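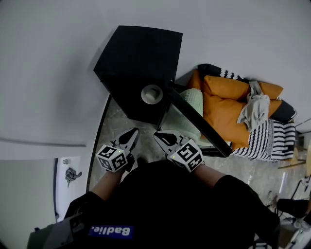
My grandmother left me 481 records, a car that only turned left without complaining, and her half of an argument with Hipólito Urrutia.

The records I sold within a month, except for the tangos. The car went to my cousin. The argument I kept, because Mirta Durán called me at six in the morning and told me I had to.

"You're the oldest," she said. "You speak for the house now."

"I rent a room over a shoe store," I said. "What house?"

"Don't be smart, Zulema. The dance is coming up and Hipólito is already telling people he gets to pick the last song."

Okay, so you need to know about the last song. Zapata is a small town, one main street and a grain elevator, and every January the whole place crams into the hall for the summer dance. The music runs until they can't keep the lights on any longer, and the last song of the night is a big deal (I mean a really big deal, people have gotten engaged during it, and at least one marriage ended). For as long as I'd been alive, my grandmother and Hipólito had fought over who picked it. She wanted a waltz called "The Road to Lenel." He wanted anything else. Some years she won, some years he did, and in the years he did she sat out the last song with her coat on and her purse in her lap, staring at him like he owed her money.

I'd always figured it was a joke between old people. I took the bus down anyway, thirteen hours with a kid kicking my seat, because Mirta is very hard to say no to and because I missed my grandmother so much that even her grudges sounded nice.

Hipólito lived behind the feed store in a house painted the color of mustard. He opened the door in his undershirt and looked at me for a while.

"You have her chin," he said. "That's too bad for you."

"I'm here about the waltz."

"Of course you are. Come in, you're letting the flies vote."

He made mate and didn't offer me sugar. His kitchen was spotless, which surprised me, and on top of the refrigerator was a radio the size of a suitcase with a towel folded over it. We sat there passing the gourd back and forth, and I gave him the speech I'd practiced on the bus, all about tradition and respect and how she'd only been gone since spring. It was a good speech! I'd even cried at it myself somewhere past the second rest stop.

"No," he said when I was done.

"No? Just no?"

"I've got nothing against your grandmother. I've got something against the song."

So I asked him what a waltz ever did to him, and he got up and rinsed the gourd, even though we weren't finished with it.
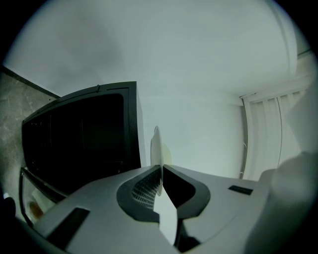 "Who do you think wrote it?" he said, with his back to me.

I told him I had no idea. It was one of those songs that was just around, like the smell of the river.

"Dardo Espinoza wrote it. He played the accordion, he owned one pair of good shoes, and he was my best friend. He wrote it for your grandmother, and he played it for her at the dance when she was nineteen, and then he got on a boat because a man had promised him work in Udholm. Do you know where that is?"

I didn't.

"Neither did he. He said he'd be back in two years." Hipólito dried his hands one finger at a time. "He sent her a postcard. Then he sent me one, asking for my opinion on whether he should marry a girl named Selina Pichler. I've had that postcard longer than I've had teeth."

"What did you tell him?"

"I told him yes."

A truck went by outside and all the cups on the shelf buzzed. I was trying to work out my grandmother's age, and my grandfather's, and when he'd shown up in town selling shoes, and none of it was coming out in the right order.

"Did she know?" I said. "That he asked you?"

"She knew the first time I wouldn't let them play it. I never was any good at keeping my face shut." He sat back down, and he looked smaller in the chair than he had before. "She'd ask for that waltz just to watch me hear it. And I'd fight her, and then we wouldn't talk until Easter, and then she'd bring me quince jelly. That's how it went."

I'd eaten that quince jelly my whole life. I'd been sent across town on my bike with jars of it, for the old man she couldn't stand.

I told him he could have the song. I meant it, too. I said he could pick whatever he wanted, and I'd square it with Mirta, and my grandmother would have to take it up with him later, in person.

He thought about that. He scratched his neck and looked at the radio.

"You dance?" he said.

"Badly."

"She danced badly. Like a woman carrying a bucket."

The night of the dance was so hot that the paint on the benches got sticky. Mirta had me at the door taking coats, and nobody had brought one, so mostly I got kissed by people who said I'd been a fat baby. Hipólito came in late wearing a brown suit and a tie with ducks on it. He had a beer with the guys from the elevator. He ignored me for hours, I swear he walked around me like I was a post.

Then around three the band stopped to wipe their faces, and I saw him go up and say something to the girl with the accordion. She made him say it twice. She looked over at Mirta, and Mirta looked at me, and I shrugged, because what did I know?

I had one coat after all, it was my grandmother's, I'd brought it down with me on the bus. I'd meant to put it on and sit there with my purse in my lap. I had the thing half buttoned when he came across the floor with his hand out.

"Take that off," he said. "You'll faint, and I can't lift you."

The girl with the accordion didn't really know the second part, so she played the first part over and over, and he counted out loud the whole way through, in my ear, always a little behind.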